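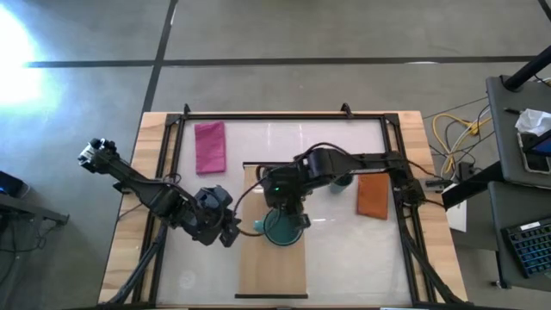 Bernadette Kinsella replied that a timeout on one arm only is almost never the controller, and asked for the bus log before anyone changed the firmware. Log attached to the ticket. Summary of the fault follows.

Cell: two-arm table, Limik controller, both arms on separate bus segments. Task is tabletop tidying with cloths and cups.

Symptom: left arm stops mid-move with BUS TIMEOUT J4. Brakes engage, gripper holds its last commanded width. Right arm gets the stop signal one cycle later and also halts. Reset clears the fault until the next occurrence. First reported in December by Siobhán Moriarty on the morning run.

Safety note: until this is closed, do not reach in to take an item out of a faulted gripper. Press the e-stop first. One reset was done from the keyboard with a hand inside the rails and the arm resumed its queued move. No contact. The auto-resume setting is now off and should stay off — see step 5.

Step 1. Swapped bus segments at the controller. Fault stayed with the left arm. Controller port ruled out.

Step 2. Replaced the terminating resistor. No change.

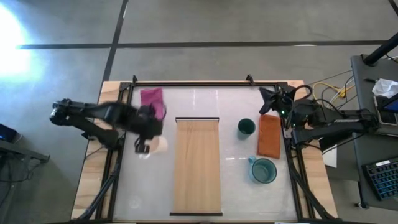 Step 3. Compared fault times with the joint positions in the log. Every timeout falls in the same part of the motion, the inward reach across the upper left of the table. With the left arm at the pink cloth and the cloth partly lifted, as here, joint 4 is inside the suspect range. The right arm's position makes no difference. Ran the left arm by itself through the same reach and got the same code.

Step 4. Moved joint 4 slowly by hand command through its range, gripper open, nothing picked up. The error counter is flat for most of the travel and climbs quickly over the last 20 degrees. It reached over 2,000 bad packets in one pass. Same test on the right arm: zero.
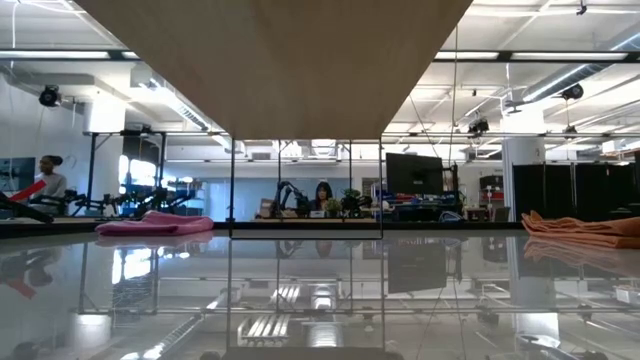 That leaves the harness or the connector at the joint. Cartwright support was asked whether the harness can be replaced without removing the wrist. Answer: yes, but the joint has to be homed again afterward. Part ordered through Urkgate.

Step 5. Changes made while waiting for the part:
- auto-resume after reset: off
- left arm joint 4 limit pulled in to stay clear of the bad range
- timeout threshold left at the default. Orla Moriarty asked about raising it. Declined, it would only delay the stop.

With the tighter limit the arm can still get to the near side of the cloth. Picks from the far side get rejected by the planner with LIMIT J4, so do not log those as a new fault.
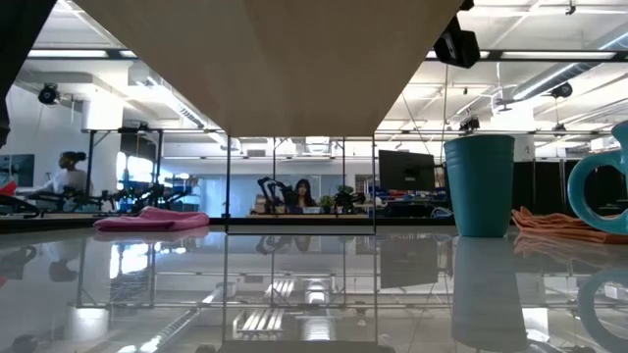
Step 6. Harness fitted, joint homed, original limit restored. Ran the slow pass from step 4 again, 100 passes, error counter at zero. Old harness has a cracked jacket next to the strain relief and one conductor opens when it is bent.

Open: Bronisława Bednarek to check the same point on the Watport cell. Auto-resume remains off on both. Ticket stays open until that check is in.

Last updated: December, 4:20 p.m.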